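Notes on draughts and damp in the back room

27 Feb 2000

The north-facing room has now been through most of a winter with the new arrangement, so I am writing up the readings before I lose the notebook. Readers who only want the result can have it early: the relative humidity is lower, the room is slightly colder than I would like, and I had the vent in the wrong place until well after Christmas.

To recap from September. The room had two complaints. The first was condensation on the inside of the glass in the morning. The second was a musty smell, worst behind the furniture on the outside wall. I had treated these as a single fault. They have the same source, water vapour from people and cooking, but they respond to different things. The glass responds to overnight temperature. The smell responds to whether the air behind the cupboard moves at all.

I put one hygrometer on the sill and a second at skirting height behind the cupboard. Both are the cheap dial sort made by Ister and both read high out of the box, so I checked them with the salt method: a bottle cap of damp table salt, sealed in a bag with the instrument and left overnight. The air in the bag settles at 75 per cent and you note the difference. One of mine was out by 2 and the other by 3. The figures I use are corrected.

The window, the wall and the wood. 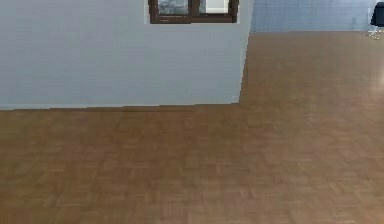
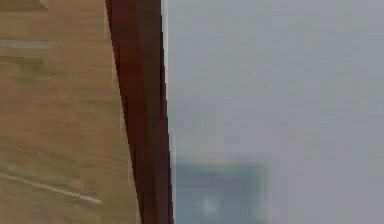 Bello Eze wrote in after the autumn post to say that I was measuring the wrong thing, and that relative humidity tells you very little unless the temperature goes down next to it in the same column. He suggested working out the dew point for each reading and comparing that with the surface temperature of the wall. I have done so since the new year and he was right. At 19 degrees in the middle of the room the wall behind the cupboard was at 14, and on a washing day the dew point was close enough to that to explain the smell without any need to suspect the gutter.

Benedita Seixas disagreed with both of us. Her view was that a cupboard on an outside wall will always smell in an old house and that it should be moved to an inside wall and the matter closed. I accept the physics. The inside wall has the radiator on it.

What I changed, in order. I pulled the cupboard forward by the depth of a paperback and cut a slot at the back of the plinth. That alone brought the reading at skirting height down within a few days. I then opened up the vent that a previous owner had papered over – it is a Prosari, long out of production, and the flap still works. Fitting a new grille low down made a cold stream across the floor and did nothing useful for the cupboard. Moving it high up, on the far side of the room from the door, gave a slow draw across the ceiling and the glass was clearer the next week. It was also a milder week, so I would not lean on that.

Lining paint I have left alone. The tin of Okonkwo anti-mould in the shed would cover the marks but would tell me nothing about whether they are coming back.

Still to do: a reading with the bedroom door shut all night, a proper seal on the loft hatch, and a second pass at the salt test, as dial instruments drift. I also want a thermometer that can be taped to plaster without reading the air in front of it. The present one is held on with a lump of putty and a square of folded felt, and I trust it to a degree at best.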